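How Obituaries Get Written: A Report on a Term of Reading Them
Wanda Jabłońska
Submitted 2023-01-13

I picked obituaries because I assumed they would be short. They are, and I read 4000 words of them before I noticed that I had learned almost nothing about the dead and a great deal about where they went to high school.

My sources were the notices posted by 2 funeral homes, Gentile and Evance, plus the back issues of the Plikwood town newsletter. Gentile hands families a form. Evance lets them write whatever they like and charges by the line, so the prose there is brisk. One man's 40-year marriage gets the same space as his bowling average, and I suspect the bowling average was cheaper.

Nearly all of the notices follow one order: death, birth, parents, school, work, marriage, survivors, service. Personality comes in late, if at all, and usually as a hobby. People in Plikwood loved fishing, their grandchildren and the outdoors. The exceptions tend to be about food. Three families mentioned a particular soup, and one gave most of a paragraph to a woman's gravy – longer than the part about her career in county records.

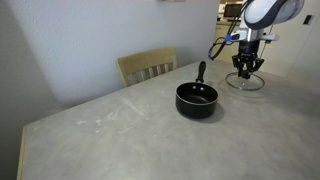

Figure 1. A small black saucepan with a long handle.

I tried sorting the notices by how they say that someone died. "Passed away" wins easily. "Went home" is second, and "died" is so rare that it looks rude when it turns up. The newsletter used "died" until its editor changed, and then it stopped. I couldn't find out whether anyone had complained.

The second part of the project was to write a notice for a living relative, with permission. My great-aunt agreed on condition that I leave out her age and her first husband. That removed 7 lines from my draft, including the best ones. I kept her years at the Visus eyeglass shop, her tomatoes and her feud with the parish choir, which she asked me to call "involvement."

I then passed the draft around the seminar for comments.
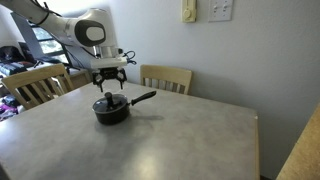 Too many dates, was the first remark I got back, and could the choir please come sooner, given that it was the only place where she seemed to be in the room. I moved the choir to the second sentence. My great-aunt moved it back.

Her version is attached as the appendix. It is shorter than mine and follows the Gentile form exactly, down to the line for clubs and lodges, where she has written "none, thank God."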